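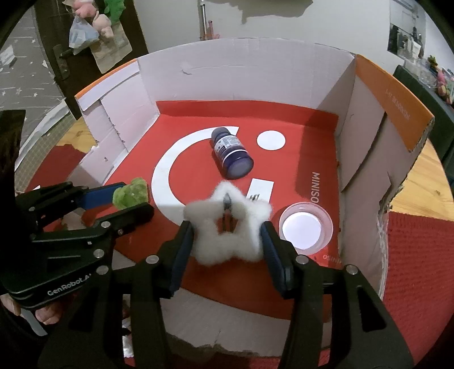
Print this message | E-mail this message

List: getitz-bench
Subject: Re: closed reading drifts on left gripper, plush and box station
Last updated: April 26, 2025

Replying inline. I look after the hand-held pairs at the Siltilitz site, and we had the same fault on one of our stations last July. I have left your message whole where it matters and trimmed the log.

> We run one station with two hand-held grippers, one operator, open
> cardboard box on a table. Soft items and small hard containers go in
> and out of the box. The left gripper no longer returns to the same
> closed value. At the start of a session the reading is fine. By the
> end the software thinks the fingers are slightly open when they are
> shut on nothing. The right gripper holds its zero all day.

First thing to settle is whether the reading moves or the fingers move. They look the same in the log. Shut the gripper on nothing and slide a strip of printer paper between the pads, at the tip and then at the root. If the paper drags evenly at both places and the reading is off, the fault is in the sensing side: magnet, cable or board. If the paper is tight at the root and free at the tip, or the other way round, the fingers are no longer meeting square, and no amount of re-zeroing will help for long.

Do this at the start of the session and again at the end, with the same strip. Write down both results. On ours the paper was even in the morning and loose at the tip by the afternoon.

> I re-zeroed it from the Đàm utility each time. It holds for a while
> and then goes again. Is there a way to make the zero stick?

The utility stores whatever closed position it sees at that moment. If there is lint between the pads, it stores the lint as zero. Then the lint falls out and the reading goes negative, or more arrives and it goes positive. I would stop using the zero command as a repair. Use it once, after cleaning, and treat any further drift as a symptom.

Also check that the person doing the zero squeezes with normal working force. These linkages have some flex in them. A hard squeeze takes the flex up and gives a lower number than the operator will ever reach in use. We now close by hand, release, close again, and take the second value.

> Grasp count since the last service is 847. The right one is at 1198
> and has given no trouble, so I assumed it was not wear.

The count by itself does not say much. What the gripper has been closing on matters more. If your operator uses the left hand for the fuzzy pieces and the right for bottles and lidded containers, the left pads will load up with fiber long before the right ones do. Fiber collects along the edge of the pad and works its way under the lip. The pad then sits proud on one side.

Swap the two grippers between hands for one session and see whether the fault follows the tool or the hand. It costs nothing, but mark the log, or you will have a session with left and right reversed and no record of it. If the station software binds each device to a side by serial number, change the binding as well.

> Pads are the blue Trandach ones, replaced once. They look clean.

Looking clean from the front is no test. Take them off. Our procedure is below. It is written for our fingers, so check the screw arrangement on yours before you start.

1. Stop recording and unplug the gripper. Do not work on the fingers with the device live; the log will fill with false grasps.
2. Hold the fingers open with a wood or plastic wedge. Do not use a screwdriver.
3. Lift the pad from the root end. If it is glued, warm it with a hair dryer on low and peel slowly. Keep the heat off the cable.
4. Clean the seat with alcohol on a lint-free wipe. Go into the corners with a dry toothbrush.
5. Look at the back of the pad. A shiny line along one edge means it has been rocking. Replace it.
6. Fit both pads on a gripper from the same batch. Mixed batches may differ in thickness, and the zero will be correct while the grip center is off.
7. Leave glued pads clamped shut overnight with a strip of baking paper between them.
8. Paper test at tip and root. Then zero, once.

Step 6 caught us out. We had a new pad facing an old one, and small round containers walked sideways as the fingers closed. The operator corrected for it without thinking, and the correction was in all of that week's recordings.

> Could it be the pivots? There is some play at the outer joint but I
> have nothing to compare it to.

You have the right gripper to compare it to. Hold the body still, take the finger by its tip and rock it in the closing plane, then across it. Compare left and right by feel. Play in the closing plane is what shifts your zero. Play across it makes the tips cross, and you will see that as a pad edge wearing on one corner.

If a pivot is loose, do not just tighten it until the play is gone. An overtight joint keeps the finger from coming back fully open, and the operator then has to push it. Tighten until the play goes, then back off until the finger swings open under its own spring from every position. Put a paint mark across the head and the arm so you can tell later whether it has turned. Low-strength thread locker only. Medium will hold, but you will round the head getting it out.

Go through the joints in a fixed order. We start at the base of each finger and work outward, left side and then right. When two people share the job, a fixed order is the only way to know where the other one stopped.

No oil. I know it is tempting when a joint feels dry. Oil plus plush fiber makes a paste that sets in the joint, and it gets onto the pads from there. If the pivot has a dry bushing, leave it alone. If it squeaks, a little dry PTFE powder is enough, with the excess blown off away from the box and the cloth.

> Separate question. The reading also jumps now and then with the
> gripper standing still. Single samples, not a drift.

That is a second fault, and I would not try to solve both at once. Single-sample jumps on ours were always the cable, at the point where it leaves the body. Flex it there with the gripper still and watch the live value. If you can make it jump, replace the cable. Before fitting the new one, look at where it runs. It should leave toward the wrist with enough slack for a full reach to the far corner of the box, and it should not drag over the cardboard. A torn flap edge is surprisingly good at catching a cable, and the tug goes straight into the connector.

> The station itself is set up as per the Getitz sheet, with the box
> on a cloth. Anything to change there?

A few points, in the order I would take them.

Box. Flaps get torn and soft with use. Trim the ragged parts or change the box. When two hands work inside at once, the linkages are wider than the fingers and they are what strikes the wall. An operator who has to thread the arms past a flap will start tilting the tool, and then the fingers come in at an angle and load one side of the pad. I suspect this is part of your problem.

Floor of the box. If it is a loose printed sheet, tape it down at the corners. A sheet that lifts along the back wall gets pinched with the item, and you get a grasp at the wrong width.

Cloth. Cloth is fine for noise and it keeps hard items from rolling off. It also sheds. Take it outside and shake it at the end of the day. Do not lay the grippers down on it with the fingers open. Ours go on a stand, tips up, fingers shut.

Light. Avoid a hard shadow down one side of the box if your gripper camera runs on auto exposure. When both tools reach in, the exposure moves and the finger markers can drop out for a moment. Fix the exposure with both grippers held over the box – not with an empty view of the floor.

Order of items. Alternate soft and hard pieces between hands if the task allows it. This evens out the pad loading. If the task fixes which hand takes what, clean the plush side more often and accept it.

> How often do you service yours?

By contents, not by count. Stations with plush or anything furry: wipe pads at each break, pads off once a week. Stations with hard goods only: wipe pads at the end of the day, pads off when the paper test fails. Pivots are checked on the same day as the pads, on both tools, even when only one is giving trouble.

The check sheet is one page: paper test tip, paper test root, closed reading before cleaning, closed reading after, play by joint, paint marks intact or not, cable flex. The reading before cleaning is the one people skip. Without it you cannot tell how bad your last recordings were.

On that subject, do not throw away the drifted sessions yet. If you have a moment in each recording where the fingers are shut on nothing, you can take the offset from there and correct the width afterward. Check for one at the beginning and one at the end. If the two differ by little, a straight line between them is good enough. If the drift came as a step, find the step first. The corrected width will be good, but finger contact angle will not be, and I would flag those files as such.

Please post the paper test results for both ends of the pads, and say whether the fault moved when you swapped hands. Send the part of the log that covers the still period too, with the jumps left in. The list software strips attachments over the size limit, so cut it to the few minutes that matter and paste it as text.

Siltilitz bench maintenance

Print this message | E-mail this message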